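# About Orkmont

Orkmont checks the health claims that private clinics make on their websites. We started because too many of them were selling tests with no good evidence behind them, and the regulators were slow to look. 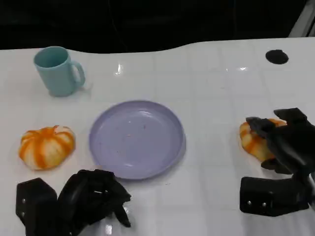 We have read 3,839 clinic pages so far. Of those, 2,443 made at least one claim we couldn't trace to a published study. A white coat and a price list don't count as evidence.

We take no money from clinics, labs or drug makers. Ayele, the fund that pays our rent, doesn't see our reports before you do.
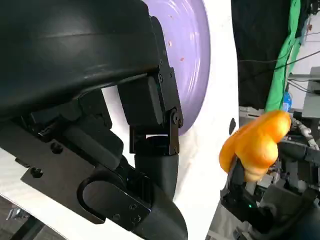
Hormone panels and "whole body" scans make up most of our mail. Clinics like to talk about precision, and we're wary of the word. Hex screws and a pivot joint can be measured against a drawing - "balanced wellness" can't be measured against anything.

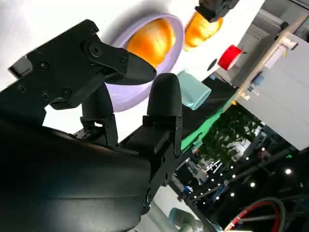 *Page last changed: March*

Istau, our public list, names 115 clinics that were asked for sources and sent none. Some say they're too busy. We doubt it.

Got a leaflet that sounds too good? Send it to the Ommont desk, in 800 words or fewer. We don't give medical advice.

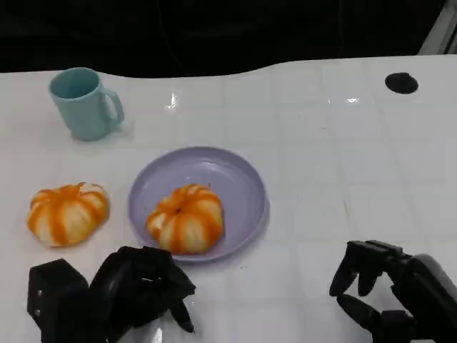 *Light teal mug on a white tabletop.*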